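Studienplatz nach der Zulassung annehmen oder zurückgeben: Anleitung für Bewerberinnen und Bewerber

Diese Anleitung richtet sich an Personen, die über das Portal Galang eine Zulassung zu einem Bachelorstudiengang erhalten haben. Sie gilt für die Standorte Hinine und Pisar gleichermaßen. Für Masterstudiengänge und Promotionen bestehen gesonderte Regelungen.

Schritt 1: Zulassungsbescheid abrufen
Melden Sie sich mit Ihrer Bewerbernummer im Portal an und öffnen Sie den Bereich „Bescheide“. Eine Zustellung per Post erfolgt nicht. Die Annahmefrist beträgt 11 Kalendertage und beginnt am Tag nach der Bereitstellung. Wochenenden und Feiertage zählen mit.

Schritt 2: Annahme erklären
Wählen Sie die Schaltfläche „Studienplatz annehmen“ und bestätigen Sie die Angaben zu Studiengang, Standort und Fachsemester. Liegen Ihnen 2 Zulassungen vor, kann nur eine davon angenommen werden. Die andere verfällt mit der Bestätigung und wird im Nachrückverfahren neu vergeben.

Schritt 3: Semesterbeitrag überweisen
Der Beitrag beläuft sich auf 396 Euro. Geben Sie als Verwendungszweck ausschließlich die Bewerbernummer an. Zahlungen ohne diese Nummer können nicht zugeordnet werden. Teilzahlungen sind nur nach schriftlicher Genehmigung möglich.

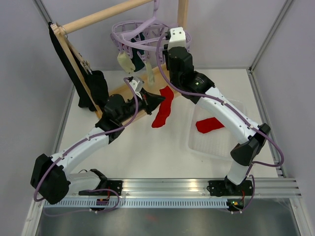 Harish Nambiar merkt hierzu an, bei Überweisungen aus dem Ausland solle man die Bankgebühren selbst übernehmen; bei ihm sei der Betrag sonst gekürzt eingegangen und die Einschreibung bis zur Nachzahlung liegen geblieben.

Schritt 4: Unterlagen hochladen
Erforderlich sind das Zeugnis der Hochschulzugangsberechtigung, der Nachweis der Krankenversicherung und ein Ausweisdokument. Fremdsprachige Zeugnisse sind mit beglaubigter Übersetzung einzureichen. Dateien werden nur im PDF-Format angenommen.

Schritt 5: Studienplatz zurückgeben
Möchten Sie den Platz nach der Annahme doch nicht antreten, rufen Sie unter „Meine Anträge“ den Punkt „Storno“ auf. Der Antrag ist bis 30 Tage vor Vorlesungsbeginn zu stellen. Bereits gezahlte Beiträge werden in diesem Fall auf das Konto erstattet, von dem die Überweisung ausgegangen ist. Nach Ablauf der Frist ist eine Exmatrikulation auf Antrag erforderlich.

Rückfragen richten Sie bitte über das Kontaktformular im Portal an das Studierendensekretariat. Die telefonische Sprechstunde findet dienstags ab 9 Uhr statt, im Juni nur nach Voranmeldung.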